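Section 3. Planning and Budgeting Your Station
Fludoner Hand Capture Kit – Set-Up Guide

You have read the overview, you know what the kit does, and now comes the fun part: deciding what to buy and where to put it! An afternoon spent on this section will save you a lot of return shipping. Work through the steps in order, with a pencil and a copy of the worksheet at the back of the guide.

3.1 Choose the tasks first

1. Write down the hand tasks you want your robot to learn during the first season. Keep them small. Picking up one item, setting it in a tray and lifting it back out is a great first task, and it will teach you more about your station than any spec sheet.

2. Next to each task, write the largest object involved and the widest reach your operator will need. These two entries decide the table size and the camera height, so please don't guess them from memory. Get out a tape measure.

3. Mark any task that needs two hands. Each hand needs its own glove, marker cube and wrist board, and this is the line that most often gets missed in a first budget.

Note: Teams that plan to add a second hand later should order the Gida four-port hub now. The two-port hub can't be expanded.

3.2 Price the station

4. Fill in the worksheet using the list prices below. They were current on 2/26/21 and don't include tax or freight.

Single-hand kit (glove, cube, wrist board, strap, cables): $900
Fixed camera with arm and clamp: $400
Spare glove and strap set: $45
Complete two-hand station with cameras and Gida hub: $2396

5. Add at least one spare glove and strap set for every operator. Gloves are wear items. They stretch, and a stretched glove lets the cube shift on the back of the hand. You will be so glad to have a fresh one in the drawer on a busy recording day.

6. Leave the computer off this worksheet if you already own one that meets the requirements in Section 2. If you don't, get that quote before you place the kit order.

Caution: Don't buy marker cubes from another source to save money. The patterns on each face are matched to the ID file that ships with your kit, and a mixed set will give you poses that jump from one frame to the next.

3.3 Plan the table and the props

7. Pick a plain, matte tabletop in a light color. White works beautifully. You don't need lab furniture for this – a sturdy office table with a smooth top is fine, and the money is better spent on a second camera.

8. Budget for simple props. A shallow tray in a strong, solid color and a few everyday items will carry you through your first weeks. A single roll of tape makes a wonderful starter object, and you probably own one. Leave clear space around it in the tray so the fingers can come in from any side.

9. Check the approach path with the glove on. Have the operator stop with the fingertips just short of the tray wall, then look at the camera view. At least two faces of the cube should be clearly visible.

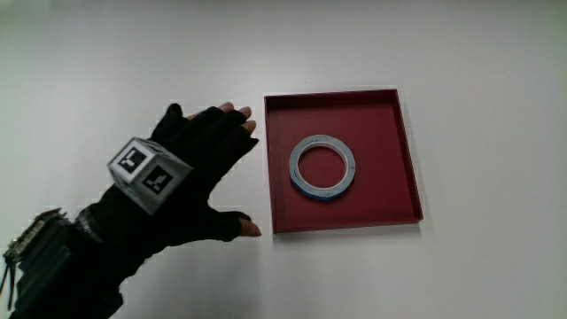
3.4 Plan for cables and power

10. Measure from the operator's wrist to the hub with the arm fully stretched across the table, then add slack for the elbow. Order the next cable length up.

11. Decide which side the cables will leave from. They should hang away from the tray and clear of the work area. The Isteck clip pack is worth adding if your table has no rear edge to tie them to.

Caution: Don't run wrist board cables over the front edge of the table where a chair can roll over them. Damage of this kind isn't covered by the warranty.

3.5 Place the order

12. Send the finished worksheet to your dealer. In most regions this is Mbwambo Supply, and their desk will check your cable lengths and hub choice before anything ships.

13. Ask for the cameras and the kit in one shipment. Price lists change each January, so a split order that runs over the new year may be billed at two rates.

14. When the boxes arrive, keep the cube packing inserts. You will need them for the calibration check in Section 4.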